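Jelldale Technical Institute, Automation Program
Handout 6: Acceptance rules for simulated gripping tasks
Instructor: Hazel Lindgren
Reading time: 9 min | 2 comments | 15 shares

6.1 Scope

These notes cover what must be fixed, recorded and checked before a simulated gripping task may be used as evidence in a lab report. They apply to wrist-view tasks with a two-finger gripper and rigid blocks. Soft objects are covered in Handout 8. The cell standard used at Brastley is stricter on logging and will be compared with ours in November.

6.2 Terms

A trial is one run from the home pose to release or abort. A batch is 30 trials under a single configuration file. A change to any value in that file, including lighting, starts a new batch. Trials from different batches are not pooled.

6.3 Fixed before the first trial

a) Block size, mass and friction, with the source of each value.
b) Table height and the usable radius of the top.
c) Finger opening limit and closing force limit.
d) Light position and intensity.
e) Lens model and image mask.

Item d is the one most often left at its default. A wrist view under a single strong light contains hard shadows from the arm, and a detector tuned under flat lighting will return false edges along them. Record the light even if the controller does not use the image.

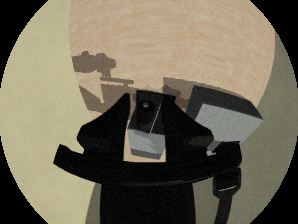
The same applies to item e. A circular mask removes the corners of the image, so any coverage figure must be computed on the unmasked pixels only. Reports that divide by the full rectangle will be returned.

6.4 Placement near the rim

On a round table, clearance is measured from the block's outermost corner to the rim along the radius. The center of the block is not used. If any part of the footprint lies outside the usable radius, the trial is marked R and kept in the log, but left out of the success rate. Deleting R trials is a reporting fault.

6.5 Success and abort

A grasp counts as successful when the block has been lifted 115 mm and held for 2 seconds with no contact between block and table. Contact is read from the physics log. A still image is not accepted as proof of contact or of lift.

Abort if the force limit is exceeded, if a finger touches a second block, or if the solver reports penetration. Write the cause code in the log at the time of the abort.

6.6 Review

A second student reads the configuration file against the log before submission and initials both. Knut Hamann will check the Fimero exports. Groups using the Ostermann controller must attach the parameter sheet, as its defaults changed between versions.

Revised 7 August 2026

Contact: Automation Program office, Jelldale | © Jelldale Technical Institute | Back to top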